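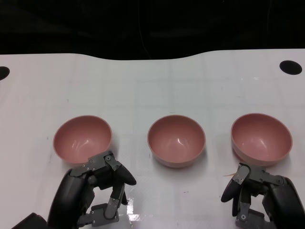
4.2 Local spending by visiting productions

Spending was estimated from production ledgers and a survey of 1,411 households in the Trorkadska district. Crew lodging made up the largest share, followed by catering and vehicle hire. Wages paid to local extras were recorded separately, as most were settled in cash at the end of each shooting block. Purchases made outside the district were removed before totals were computed.
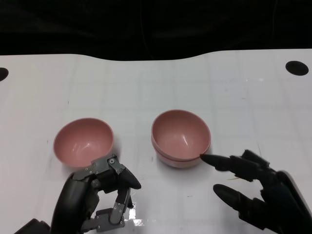 4.3 Length of stay

Of the productions in the sample, 13 kept crew in the district for longer than one month. Longer stays shifted spending from hotels to private rentals – a pattern also reported by Yurchenko for the Tusitz valley. Rental income was counted at the agreed rate, net of cleaning fees.

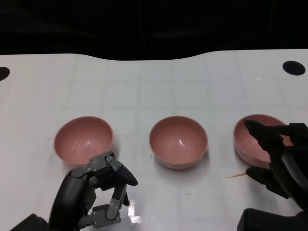
Figure 2. Three pink bowls on a white tabletop.

The survey did not ask about spending by day visitors drawn to filming locations. Estimates for this group rely on parking receipts from Dimitriou, where the August count was around 2,000 vehicles. These receipts do not separate film visitors from other

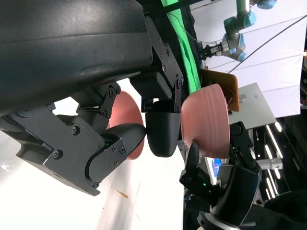
traffic, and the resulting figure should be read as an upper bound. Receipts from the smaller lot at Privano were incomplete and were left out of the model. Household responses were weighted by parish and dwelling type.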